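How robots learn jobs at work, and what happens to the people

Reading time: 5 minutes

Think about tidying up after a tea break. Someone has to pick up the mugs, move the jars and put the lids back on. It is easy for you. For a robot it is very hard, and a person has to teach it first.

At Jadeck, a company in Preltgate, that teaching is now part of the working day. People pick things up using grippers, which are like the hands of a robot but held by a person.
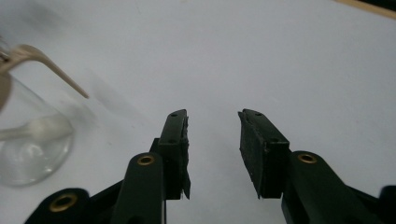
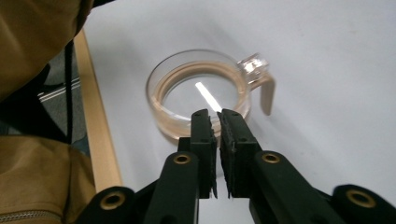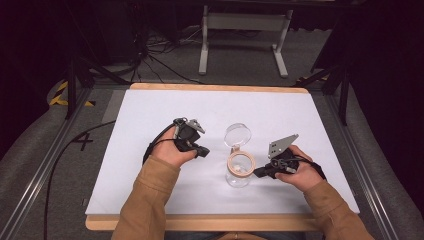 Three moments at the table: the open gripper, a glass mug, and a glass jar with a gripper on either side.

What is a gripper?

A gripper has two fingers that open and close. You have five fingers on each hand and skin that can feel. A gripper has to manage with much less. The ones at the top have rubber or textured pads on the fingers to help them hold on to smooth things like glass.

Why glass?

Glass is tricky. It is see-through, so a computer looking at it may see the table behind it instead. It can also slip or break. If a robot squeezes too hard there is a mess to clean up, and if it doesn't squeeze hard enough the mug falls.

How does the teaching work?

A person does the job with the grippers while a computer records how they move. Then they do it again, with the mug in a new spot. One small job may need 30 goes before the team moves on to the next. By the end of June, Jadeck had saved 2643 goes. The computer looks for what the good ones have in common.

What changes for the workers?

Selvaraj Sikder used to clear and wash up in the Jadeck canteen all day. Now he spends part of each morning teaching. "My wrists get tired, so we stop every 15 minutes," he says. "I like it more than the sink. But I had to learn a lot of new words."

Some jobs do get smaller when robots arrive. The canteen used to have five people clearing tables, and it may need fewer later on. Jadeck says it will train them for other work. Some of them are pleased about that and some are worried, and both feelings make sense. Grown-ups at many workplaces are talking about the same thing.

Can the robot do it alone yet?

Sometimes. It can move a mug across a table. Lids are still a problem.

Comments

Marinho: My class read this. We want to know if the robot can do plates.

Anatole Bouvier: I work in a warehouse and we had machines brought in too. My job changed but I still have one. Good to see it explained for children.

Vivaveck: what happens if it drops the jar

More to read

How does a lift know which floor to stop at?
Who fixes the machines in a bread factory?
Why do some shops have no tills?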